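Brasdale, May, 5 am or thereabouts

Up before the light. Couldn't sleep, the guesthouse pipes knock. Writing this on the edge of the bed with my coat on so forgive the hand.

Yesterday was the walls. Hokstead has two gates left standing and you can walk between them along the top if you pay the man in the hut. Paid. Windy, no railing on the river side, P. held my sleeve the whole way and said she was doing it for me. Pallavi Rana, afraid of heights, 35 years old and only telling me now.

Went down the far stairs into the old market quarter. Coppersmiths' street mostly shut. Got lost twice, found the chapel with the blue ceiling by accident, which the book gives half a page and it deserves more. Lay down on a pew to look at it. A lady in black tutted. Got up agian.

Lunch was flatbread and a sour cheese I forgot to write the name of. Ask Niloufar. 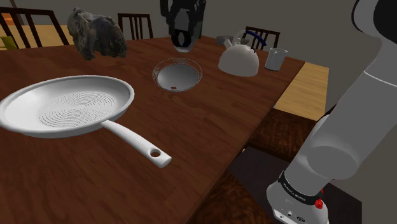

White frying pan and metal bowl, long wooden table.

Afternoon, bus to the monastery at Edance. 24 stops, I think P. slept through all but three. Road goes up along the gorge and then suddenly flat, orchards, geese in the road. Monastery closed for cleaning until four. Sat on the wall and ate the rest of the bread. Then in, finally. The frescoes are so dark you have to stand and wait. Saints come up slowly, faces first. Bell tower extra, didn't bother, legs done.

Last bus back nearly full. Stood. Feet terrible. New boots were a mistake and I will not be telling mother.

Niloufar Rashti met us for supper at Hakim, upstairs, window table. She grew up two streets over and says the town was half empty in 2000, roofs falling in, and now you can't rent a room in summer. Lamb, plums, too much tea. She wants us to skip the palace and do the salt road instead. P. wants the palace. I want a bath.

Today: pharmacy for blister plasters. Postcards (5, not more). Change money before the place by the station shuts for lunch. Train south is at noon or a bit after, must check the board, the printed timetable is last year's. Pack the wet socks seperately.

P. awake now, asking about breakfast. More tonight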